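From: Karim Saliba
To: gripper-build list
Date: Jun 2, 2020
Subject: Re: finger pads and marker mounts, box task

Marisol Sánchez wrote:
> The second pair of fingers is printed and fitted. I kept the Indlow
> rim profile but went one step softer on the filament. They close
> evenly now, though I still see the tips walk apart when the part is
> small and the approach is steep.
>
> Two questions before I print the other set. Do you want the mesh pads
> glued or clipped? And can the marker cube move back a little on the
> mount? On my bench the wrist hides one face of it whenever I reach
> down into something with walls.
>
> M.

Clipped, please. Glue held on the first set until I had to change a pad, and then I lost the rim along with it. The clip adds 2 mm of width per finger, which the housing has room for.

On the cube: yes, move it. I would go back 4 mm and leave the height alone. Any higher and the screws in the Denport bracket run out of thread. If you change the mount file, bump the revision in the name so that I don't print the old one again.

I have been using the orange box for the reach-in test. The walls are what make it useful. On an open table you can come in from any side and the fingers forgive a bad angle. With walls the angle has to be right before the tips go below the edge. 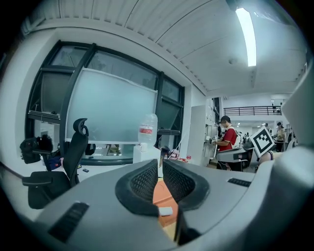
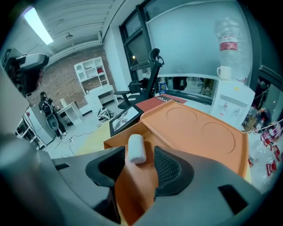 Finger view in the two above, view from over the table in the next two. 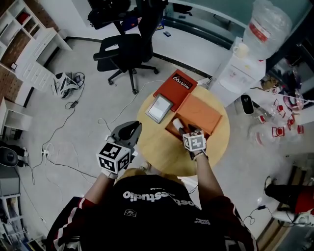
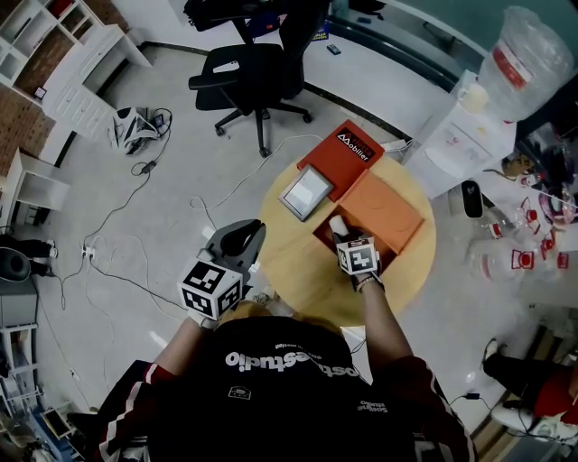
The tip walk you describe is, I think, a hinge problem and only partly a filament problem. With the trigger at half travel I can push one finger sideways by hand and the other one does not follow. That is play in the linkage pin. I drilled mine out and fitted a brass sleeve, and most of the play went away. It took longer to find the right drill than to do the work. Try that before you go back to the stiffer filament, which I would like to avoid, as it marks soft parts.

Calibration notes, for anyone else building from the same files:

- Redo the lens calibration every time the housing has been opened. The camera seat is not repeatable.
- Measure the printed marker edge with calipers and enter that number. Do not use the one from the drawing.
- Charge the trigger battery fully before a long run. Mine starts dropping samples below 17 percent and gives no warning.
- The Lu logger writes its index only on a clean exit. If you pull the cable you keep the video and lose the timestamps.

My plan is 100 grasps per pad type, same box, same operator, and then a comparison of release positions. I have not started on the clipped pads because I don't have any. If you can send one pair with the next parcel I will do those first.

Still open: the Osisano trigger spring is too strong for long sessions. I had a lighter one on order in November and it came in the wrong diameter. If someone on the list has a source for small batches, post the part number.

Karim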